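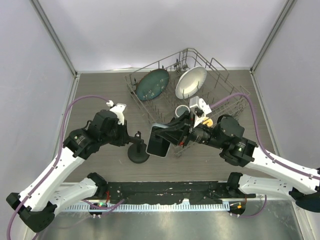 Two robot arms, one dish rack, and a black rectangle held over the table.

Workshop > Kids' Corner > Robots

Last updated 1 August 2018

Projects | Tools | Kids | Contact

How does a robot arm know where to grab?

Short answer – it doesn't, at first. Somebody has to show it.

Start with your own arm. Shoulder, elbow, wrist. Bend each one. A robot arm bends at joints too, and every joint has a motor inside. The long white parts are like your bones. They don't bend at all.

Now the hand. It's called a gripper. Two fingers, no thumb! Squeeze too hard and a cup could crack. Too soft and it slips. Try it at home with two fingers and a sponge. Harder then you'd think.
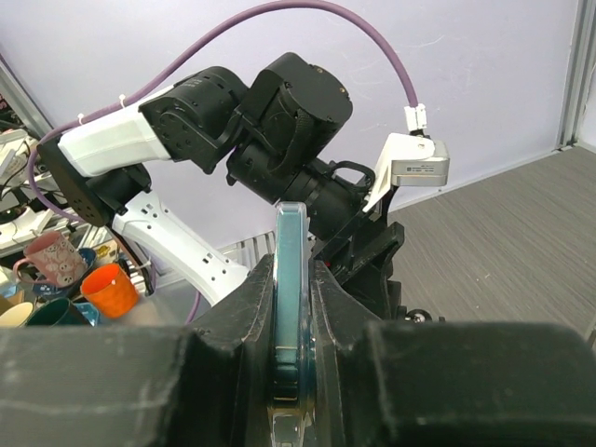

Practice is the big thing. Shota Takeda and Dionysis Sotiropoulos built our pair in the shared workshop and named them Uchida and Arent. Uchida did 300 practice grabs in December. Arent did 116, beacuse of a loose screw.

And cables! Power and messages go through them. They need some slack – bend your elbow with a string taped tight along the outside and you'll see why.

Next time: how a robot sees.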